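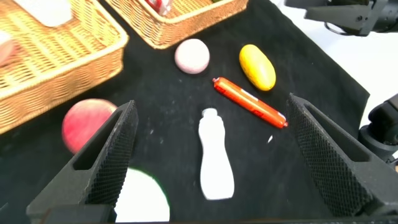

Priken two-finger gripper kit – bench gallery
Posted 09/07/2019 in Reviews, Grippers

Quick gallery while the full review gets finished. Kit is the Priken from Björklund, bought through Badell, regular price, no discount for us. Had it on the bench for a week of pick and place with grocery type stuff. Captions are short, measurements and the wiring notes come in the write-up. Click any picture for the large version.

1. Box contents
Gripper, adapter plate, one pair of fingers, cable, bag of screws. Manual is a folded sheet and most of it is warnings. Download the PDF insted, the torque table is only in there.

2. Adapter plate
Fit our wrist flange first try. The two locating pins are a tight press. Start them by hand, don't let the screws pull them in.

3. Finger pads
Diamond pattern, pretty coarse. Good on plastic and cardboard. Soft fruit gets marks if you leave the force at the factory setting.

4. Fingers, side view
Cutout near the tip keeps the weight down and lets a bit more of the table through to the wrist camera. Still a blind strip next to each finger. Plan your approach around it.

5. Cable exit
Least favorite part. Comes out sideways and wants to catch at full wrist rotation. We taped a loop in and moved on.

6. Setup software
Skutell runs it, separate license, 27 day trial. Open and close sliders, force limit, a jog page. Ugly but quick. Crashed once when the cable was pulled with the jog page open.

7. Bottles
Thin plastic, lying down, picked across the waist. 50 tries, 8 misses. Most of the misses were the bottle rolling off when the first finger touched. A slower close helped a lot.

8. Sausage in casing
Better than expected. Pick in the middle, the clipped ends slip. Shiny wrapper confuses the depth reading more than it bothers the pads.

9. Round things
Apples fine. Peaches okay at low force. Anything wider then the stroke is obviously out, so measure your biggest piece before you order – the drawing on the Badell page gives outside width, and what you need is the opening.

10. Plates
Flat on cloth, forget it. From the rim with the cloth bunched up, sometimes. Björklund lists a thin fingertip as an extra, have not tried it.

11. Into the baskets
Wicker rims are a pain. Fingers go down okay, the gripper body is what hits first. Raise the release height and let things drop a little. Not for eggs.

12. Cloth vs bare table
Black cloth cuts the glare and stops stuff sliding. Collects lint like crazy. Lint ends up in the pads too, dry toothbrush gets it out.

13. Pads after a week
Light polish on the high spots, nothing torn. Spare pair is $50 from Badell, which feels steep for two bits of rubbery stuff. January price list had them cheaper.

14. Packed up again
Foam is cut for the gripper without the plate, so the plate has to come off every time you put it away. Annoying.

Short verdict for people in a hurry: solid mechanics, meh cable, software does the job. We're keeping it. Full review next, with the force readings and a nearly identical run on the older Priken fingers.

Filed under: grippers, Priken, pick and place, kits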